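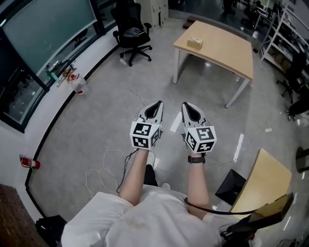

Rechargement de la carte prépayée Aven par carte de crédit : frais et codage de l'opération

Forum > Moyens de paiement > Cartes prépayées et remises

vreq_34
8 septembre 2021
Bonjour,
J'ai ouvert une carte prépayée Aven le mois dernier, formule sans abonnement. Le rechargement par carte de crédit est accepté dans l'application, plafond 2000 euros par mois calendaire. Ma carte de crédit principale (Allen, remise de 1 % sur les achats) est passée sans code d'erreur. J'ai chargé 1097 euros en une fois.
Sur le relevé provisoire Allen, la ligne apparaît en « achat » et pas en « avance de fonds ». Par contre Aven a prélevé une commission de 1,5 % à l'entrée, que je n'ai vue qu'à l'écran de confirmation.
Deux questions :
- le codage peut-il changer entre l'autorisation et la comptabilisation ?
- la commission est-elle la même par carte de débit ?
Valeriano Requena

jf.hou
Réponse à la première : oui. L'autorisation et la compensation sont deux messages distincts. Le code catégorie commerçant (MCC) transmis à l'autorisation est en principe repris à la compensation, mais c'est l'émetteur qui décide du traitement. Le 6540, utilisé pour le chargement de cartes prépayées, est traité en achat chez certains et en quasi-espèces chez d'autres. Attends que l'opération soit comptabilisée avant de recommencer.
Deuxième : en débit, 0 % chez Aven, plafond identique.

Rafail_V
Même avec le codage en achat, le calcul ne tient pas. Sur 1097 euros :
commission Aven 1,5 % : 16,46
remise Allen 1 % : 10,97
solde : -5,49
Il faudrait une remise supérieure à 1,5 % pour commencer à gagner quelque chose, et encore, sans compter les frais de sortie.

vreq_34
Je n'ai pas fait ça pour la remise seule. Allen verse une prime de bienvenue à partir de 2000 euros d'achats sur les trois premiers mois. Il me manquait justement de la dépense. Perdre 5,49 pour toucher la prime me paraît acceptable.

Rafail_V
Acceptable si le chargement compte dans le seuil. Relis les conditions de la prime. Dans les miennes, article 4, sont exclus « les retraits, transferts de fonds et opérations assimilées ». Une opération peut donc être codée en achat, ouvrir droit au délai de paiement, et ne pas entrer dans le cumul.

huiling.fan
Pas d'accord avec Rafail sur ce point. J'ai fait deux chargements sur une carte Waweru avec la même Allen, MCC 6540 les deux fois, et le compteur de la prime a bien avancé du montant total. La clause existe, son application est une autre affaire.

Rafail_V
Le compteur affiché dans l'espace client n'est pas contractuel. La vérification se fait au versement de la prime. Tu l'as reçue ?

huiling.fan
Pas encore, échéance fin septembre.

Rafail_V
Donc on ne sait pas.

lxie
Un point que personne n'a abordé : la sortie des fonds. Aven facture le virement vers un compte externe au-delà du premier de chaque mois, et le retrait au distributeur est à 2 euros. Si vous payez vos dépenses courantes directement avec la carte, la question ne se pose pas. Si vous rapatriez la somme sur le compte courant pour rembourser Allen, un seul virement, et gardez le justificatif. J'ai eu un blocage de six jours ouvrés chez Aven après un aller-retour du montant exact : demande d'origine des fonds, relevé de carte de crédit, pièce d'identité. Débloqué sans frais, mais l'échéance Allen est tombée entre-temps et j'ai dû avancer la somme.
Lingyun

jf.hou
Confirmé pour le contrôle. Le montant rond ou l'aller-retour à l'identique n'est sans doute qu'un critère parmi d'autres. L'ancienneté du compte joue aussi, à mon avis.

okex_bis
Et via Okex ? Ils prennent la carte de crédit sans commission affichée.

Rafail_V
Sans commission affichée, mais avec une marge sur le taux. Convertis dans un sens puis dans l'autre et compare. Hors sujet ici de toute façon, ouvre un fil.

vreq_34
Mise à jour : opération comptabilisée chez Allen, toujours en achat, MCC 6540 confirmé par la messagerie sécurisée. Sur le cumul de la prime, le conseiller répond que « l'éligibilité est appréciée à l'issue de la période ». Je complète le reste du seuil avec des achats normaux et je laisse le solde Aven pour les courses.

huiling.fan
Je reviendrai mettre le résultat pour la mienne quand le relevé sera sorti.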